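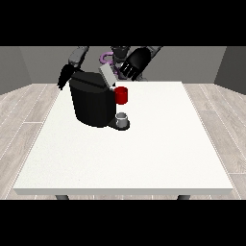

Figure 2. A single-serve coffee machine with a red pod at the brewing head.

4.2 Household Coffee Habits and Kitchen Waste

Coffee preparation was the second topic covered in the household survey. Of the 490 households that returned the form, 200 reported using a single-serve machine of the general type shown in Figure 2 at least once a day. The remainder used drip machines, presses, or instant coffee, or did not drink coffee at home.

Households in Gedutthorpe were asked to keep all used pods and filters in a separate bag for 30 days. The bags were collected at the end of June and weighed at the Semple sorting site. Pods that still held grounds were weighed whole, then opened and weighed again after the contents had been removed. The same procedure was followed in Trumel, where the town collects food scraps at the curb.

Pod users in Trumel were more likely to empty the grounds before disposal. Many wrote that they did so only when the scrap bin was already open for another purpose. In Gedutthorpe, most pods went into the general trash with the grounds inside. Answers on the form did not always match the contents of the bags, and the analysis in Section 5 therefore relies on the weighed material. Forms from Kileo arrived after the closing date and are reported separately in the appendix.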